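Reading Habits and the Thriller Shelf: How Readers Choose Their Next Book
Student project report
Dorothy Kettle
Submitted 4 November 2020

1. Introduction

The project looks at how readers pick a thriller when they do not already have a title in mind. I work part time on the desk at Nusside library and had noticed that the thriller shelf was the one people stood in front of the longest. My question was whether they were reading the blurb on the back, looking at the cover, or going by the author's name. A second question was whether it mattered to them that a book was part of a series.

I chose thrillers over crime in general because the library shelves them apart. At Nusside, a police story goes under crime and a spy story goes under thrillers, although there are plenty of books that could sit in either place.

2. Background

Most thrillers on the shelf belong to a series. The same hero comes back, usually with a new threat and one or two new companions, and the blurb has to do two jobs. It must tell a new reader who the hero is and remind the old reader why they liked him. I say "him" as the heroes on our shelf are nearly all men.

For the project I used one series as a test case. It is the Penry series, five novels about a former customs officer, Luke Penry, who tracks stolen freight. The first book is called Dedo and the third is called Turkuto, after the port where most of it takes place. I picked the series partly for its length and partly because the library holds every book in it, so a reader could start at the beginning if they wanted to.

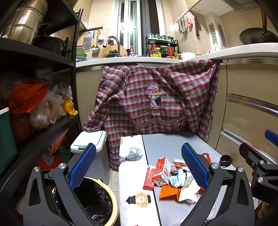
Dedo opens with a fire on a cargo ship and does not explain who set it until the last chapter but one. Turkuto opens with Penry already in a cell. Both have a short prologue of the kind that several readers told me they skip.

3. Method

I put a paper form inside 200 thrillers in June and left them there until the books came back. The form had four questions on one side and a space for comments on the other. Readers could leave it in the book or hand it in at the desk. No names were asked for.

The questions were:
What made you pick this book up?
Did you read the back cover before borrowing it?
Had you read anything by this author before?
Did you finish it?

I also spoke at greater length to readers who had borrowed at least one Penry book. These talks were held at a table near the window and lasted as long as the reader wanted. I wrote notes by hand and typed them up the same evening. I did not record anyone.

My tutor, Darren Pilkington, read the form before it was printed and asked me to change the first question. It had been "Was it the cover, the blurb or the author?" and he thought this would push people towards one of the three.

4. Results

Of the forms put out, 71 came back with at least one question answered. The rest were blank, or lost, or still in books that had been lent on.

The most common answer to the first question was the author's name. After that came the blurb, and then a group of answers I had not planned for, such as "my husband had it out" and "it was on the returns trolley". The cover was named by 28 readers, but nearly always along with something else. One wrote: "The cover looked like the last one I enjoyed." I found this answer hard to sort, and in the end I counted it under both cover and author.

Readers who knew the author were less likely to have read the back. Some said they avoid it on purpose. The blurb for Turkuto was mentioned in three of the longer talks as giving too much away - it names the person who betrays Penry, and that does not happen until past the halfway point.
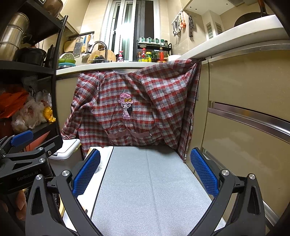

Series order turned out to matter less than I had expected. Readers who started with Turkuto had mostly done so because it was the one on the shelf that day. One of them went back to Dedo afterwards and found it slow. Another gave up on the series because she already knew which characters would live.

As for finishing, most of those who answered had read to the end. I do not put much weight on this. A person who gives up on a book early is probably also less likely to fill in a form about it.

5. Comments from readers

The back of the form gave me more to work with than the front. A few of the comments are copied out as written.

"Chapters short enough for the bus."
"Too many guns, not enough about the ship."
"I like Penry but he never eats anything."
"Print too small. Story good."
"Would read another if it had the sister in it more."

Print size came up several times and I had not asked about it. If I ran the project again I would add it to the form.
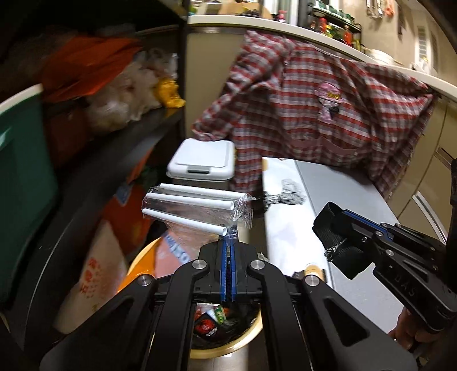 Photo: D. Kettle

6. Problems with the project

The forms fell out. I had placed them loose inside the front cover, and the desk staff kept finding them on the floor and in the returns box. A form fixed to the date label would have been better.

Keen readers are over-represented. One person returned 4 forms, which I could tell from the handwriting and the green ink. I left them in, as each was for a different book.

The test case was also a narrow one. Penry is an older series with plain covers, and the results might be different for a newer series with more money spent on how it looks.

7. Findings

Readers at Nusside mainly choose a thriller by author. The blurb matters most to someone who is new to the author, and it can put off the readers it is meant to please when it tells too much of the plot. Covers seem to work as a sign that one book is like another.

I have suggested to the library that the series number be written on the spine label. A trial on the Penry books has been agreed, starting with Dedo.

Appendix A: the form as printed
Appendix B: list of thrillers used
Appendix C: typed notes from the longer talks (held by the tutor)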